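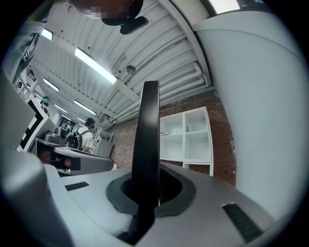
Nettoyer et régler l'éclairage d'un atelier à plafond ondulé

Par Yichen Shi, mis à jour le 4 avril

Je travaille dans un local avec un mur de briques rouges, un plafond blanc ondulé, des luminaires fluorescents et une fenêtre de toit. La lumière du jour vient donc d'un côté, et les tubes doivent compléter le reste. J'explique comment je procède, une fois par an, en décembre.

Matériel : un escabeau stable, deux chiffons en microfibre, un seau d'eau tiède, un peu de savon noir, des tubes de rechange.

1. Coupez le courant au tableau et attendez 20 minutes que les tubes refroidissent.

2. Dépoussiérez d'abord les creux du plafond, en suivant le sens des ondulations. Si vous frottez en travers, la poussière tombe sur les luminaires déjà propres -- j'ai commis cette erreur la première année.

3. Essuyez le dessus des tuyaux et le tour de la fenêtre de toit avec le chiffon à peine humide. Ne touchez pas aux petits boîtiers fixés au plafond.

4. Démontez les tubes un par un et essuyez-les à sec.

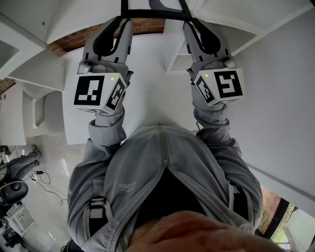 Profitez-en pour lire la température de couleur imprimée près du culot. Tous les tubes doivent avoir la même, sinon les étagères blanches paraissent jaunes d'un côté et bleues de l'autre. Hanyu Qin préfère 3 000 K à cause de la brique, moi je trouve cela trop chaud pour le travail précis.

5. Remontez, remettez le courant, puis attendez quelques minutes avant de juger. Un tube qui clignote encore est à remplacer, et il faut le rapporter en déchetterie -- jamais dans la poubelle ordinaire.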